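Plulen Set-top Guide
Section 4: Recording a reality series
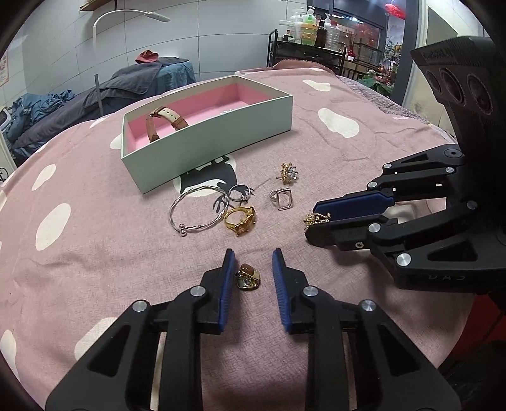
Series recording stores every new episode of a chosen program on the Plulen box. Programs are matched by title, so spin-offs and reunion specials need their own entry. An entry may also carry a cover picture from your own photo library, shown as a small tile in the list. Close subjects on a patterned background remain legible at tile size, as with the gold ring on the pink polka-dot bedspread. Covers do not affect recording.

1. Press GUIDE and highlight any episode of the program.
2. Press and hold REC for 2 seconds. The series menu opens.
3. Select New episodes only. Repeats are skipped.
4. Set End padding to 30 minutes for live finales and eviction nights.
5. Select Cover, choose a picture, then press OK.
6. Press BACK to save.

Note: The box has 2 tuners. If three programs overlap on a Friday evening, the entry lowest in the list is dropped. Reorder entries under Priority – the change applies from the next recording.

Caution: Cancelling a series also deletes its unwatched episodes. Lock any episode you wish to keep before cancelling.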